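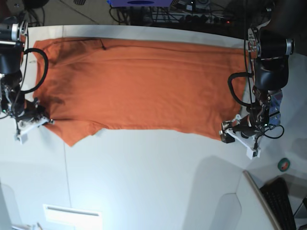

Section 3: Setting up your Trulley heated airer

Welcome to the part of the guide where you get to put the thing together! If you've already unpacked everything and ticked it off against the parts list in Section 2, you're well on your way, and most people find the rest goes by in the time it takes to drink a cup of tea. Please read through the steps once before you start, even if you have owned one of our airers before. The feet are different on this model and they go on the other way round from the old Lusbridge.

Choosing a spot

Your Trulley needs a level floor and a wall socket within easy reach of its lead. A spare bedroom or a landing is lovely if you have the room, and carpet is fine so long as the feet sit flat and don't rock. Open out, the airer is nearly 79 centimetres across, so do measure the gap before you carry it upstairs – several of us at the Stockdale workshop have learned that one the hard way.

CAUTION: Do not set up the airer in a bathroom or shower room, or under a shelf or curtain that could touch the bars. Do not use an extension reel.

Fitting the feet and opening the frame

1. Lay the folded frame on its side, with the control box facing up.
2. Push a foot on to each of the four legs until you hear a click. The little arrow moulded into the foot should point towards the middle of the airer.
3. Stand the frame upright and let go of the strap. Keep hold of the top bar with one hand as you do this.
4. Draw the legs apart until the two side braces drop into their slots.
5. Press down gently on the braces. If either one lifts again, close the frame and go back to step 4.

Note: The braces can be rather stiff on a new airer and will ease after a few weeks. Please don't oil them. Ryan Holroyd, who looks after our repairs bench, has cleaned up more oily braces than he cares to remember, and the oil does find its way on to your washing in the end. 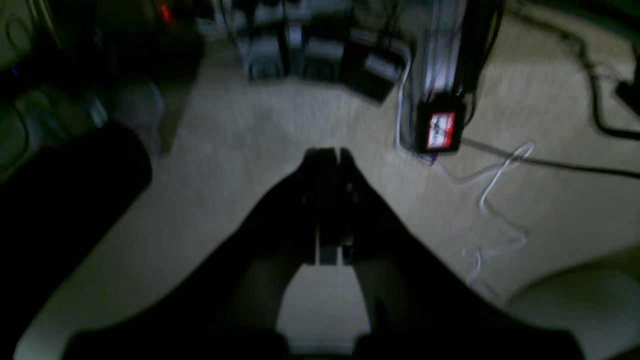
Once the frame is standing firmly, give it a small push from each side at the top bar. It should feel steady and return to where it was. A slight creak from the hinges is nothing to fret about, but a leg that slides inwards means a brace hasn't caught.

Raising the wings

6. Lift one wing until it is level and swing the support arm underneath it.
7. Hook the end of the arm over the bar marked with a blue band.
8. Do the same on the other side.

If you only have a small wash to see to, you can leave one wing down. The bars in a lowered wing still warm up, so keep that side clear of furniture just as you would if it were raised.

Warming it up for the first time

9. Check that the switch on the control box is off, then plug in.
10. Switch on and turn the dial to 2. Leave the airer running with nothing on it for an hour or so, with a window open.
11. Switch off, and allow the bars to cool before touching them.

You may notice a faint smell, a bit like a new iron, during this first run. It fades quickly. If it's still there on the third use, unplug the airer and get in touch with us using the details on the back cover.
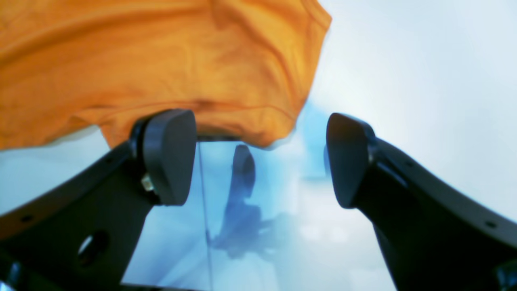 Hanging your first load

Spin everything as fast as the care labels allow, and shake each piece out before it goes on. Cotton tops do best laid over two bars with a space between, and they like to be turned once part way through. Heavy things such as jeans and bath towels want to go on the main frame, near the middle, with the lighter bits and bobs out on the wings. Try to load both wings evenly as you go.

CAUTION: Never hang more than the weight shown on the rating plate, and never let children climb or swing on the wings.

For the dial settings and drying times, please turn to Section 4.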